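Two arms, one tray

August 18, 2025

Posted in: robot club

The club got the key to the back room again this summer, so I have been spending most evenings there with Bethel Moges and whoever else turns up. We are trying to have two-arm sorting ready for the Plalivville student meet. Last year we entered with one arm and came in 16th, mostly on account of running out of time with parts still in the bin.

The task this year is called Grasso, after the teacher who wrote the rules. Small parts go into a divided tray, one kind to a compartment. You get five minutes. Both arms may touch the tray, but if it leaves the table the run is over.

We started on the easy half, which is getting both grippers to the tray without running into each other. Bethel wrote the part that decides who goes first. Her rule is that the left arm always has the right of way, and the right arm waits at its hover point until the left one is clear. It's slow, but it has stopped the collisions. I wanted something smarter and spent a week on it, and mine was worse, so we use hers.

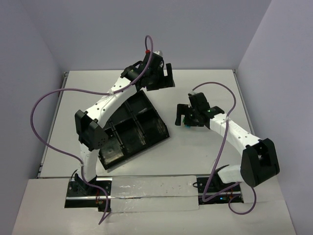
The Vurkton cell with the six-compartment tray in place.

Vurkton is our name for the cell. The one before it was Umska. I don't know who started the naming.

The tray gets set down at an angle on purpose. The rules say the judge places it, and Hemi Tuhiwai, who judged last year, told us to expect anything. So we stopped squaring it up with the table and now turn it to a new angle for each set of runs. The first day we did that, our score fell to nothing. The code had been assuming straight edges in three different places, and I only knew of one.

Cables were the other fight. With too little slack the wrist pulls up short, and with too much the loop drags over the table and can catch a divider. We settled on a high loop at the gripper and a tie on the arm -- cheap, easy to redo, and it can be cut off with snips when we get it wrong.

As of tonight we have logged 200 practice approaches with the empty tray, and 82 of those were at odd angles. Parts come next. Bethel wants to begin with the big washers and I would sooner begin with the hex nuts, which gave us the most trouble last year. We'll probably do washers.

If you are in the club and have the spare calipers, please bring them back. The drawer is unlocked until nine.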